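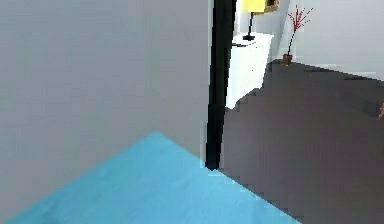 Tulholm Camera Head, Simulator Edition

The Tulholm is a camera head that exists as software. You drop it on a simulated base, drive it through a rendered flat and find out which of your ideas are bad before you buy any metal. Screws not included, there being nowhere to put them.

Choose it if your navigation code has to cope with a wall filling half the view and a yellow lamp in what's left. Most codes have opinions about this. Few of them are good.

What you get
Camera model with adjustable height, tilt and field of view
Tulen controller plug-in (keyboard or scripted)
12 furnished layouts
Licence for 2 machines

Compared with the Sandov
We ran both heads over the same 1,000 short routes. The Sandov has the wider view and clips fewer corners. The Tulholm is quicker to set up and lets you log every frame, including the ones you'd prefer to forget. If your budget stretches, the Sandov is the better pick for tight hallways like the one below, where an outside corner juts towards you and the doorway is well past it.

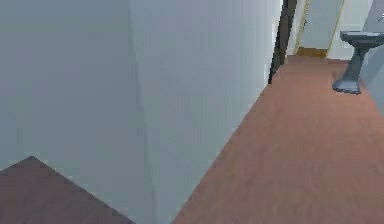
Price and compatibility
$139 per licence. Works with Babić bases from the October release onward. Older Babić bases will load the head facing backwards, and support's advice is to update.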